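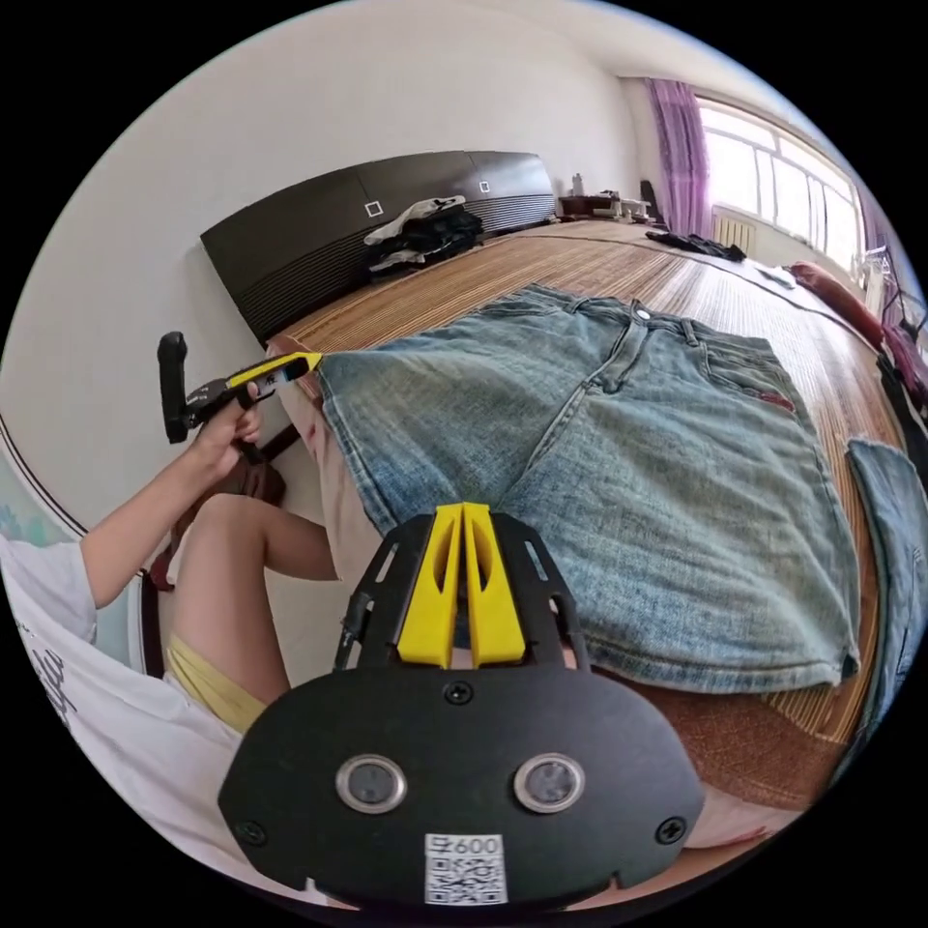
Gwenllian Kemeys reckons you should never fold jeans on the bed, it ruins your back and the pile ends up on the floor by bedtime anyway. Do them standing at the ironing board, she says.

Fair enough. But my ironing board is behind the hoover behind the coats, so bed it is. A firm mat on top of the bed helps loads. Something woven, bamboo or similar. Duvet is hopeless, everything sinks and you get a crease where you didn't want one.

Jeans, the way I do them

Lay flat, waistband away from you, legs towards you. Fly side up.
Button done up, zip up. Takes a second.
Smooth from the waist down with the flat of your hand. Pockets too, the linings bunch up.
One leg over the other, seams matched. The crotch bit sticks out in a point, tuck that in so you've got a straight edge.
Hem up to just below the waistband. Then in thirds if they're going in a drawer, in half for a shelf.
Stand them up in the drawer, fold uppermost. You can see wich pair is which.

Old faded pairs fold smaller than new ones. Stiff dark denim fights back, give it a thump.

Do one kind at a time. All the denim, then all the T-shirts, then the bits. Black and white things I heap up by the headboard and leave till last. If you keep swapping you lose your rhythm and there's a sock in everything.

Washing them

Inside out. Cool wash. Not every wear, for goodness sake.
Check the little coin pocket. I lost a Griffiths voucher that way in January and the paper went over a whole load of darks.
Hang by the hems, not the waist. The weight of the top pulls the legs straight and you can skip the iron.
New blue ones on their own the first couple of times.

Where they go

I had 7 pairs in a drawer meant for jumpers. Now got a Filtside box under the bed, the shallow one, £7 in the sale. Fits under if you lift the slats side first. Measure before you buy!! Mine is 203 long, the bed I mean, and the box still nearly didnt go past the middle leg.

Pairs you haven't worn since last winter, bag by the door. Not back in the drawer "for decorating". One decorating pair. One.

Bamboo mats

Shake out of the window, wipe with a barely damp cloth along the grain, dry flat. Don't fold it, roll it. A folded one cracks on the line and then snags your tights.

More when I've done the airing cupboard. Towels next, that's a long one.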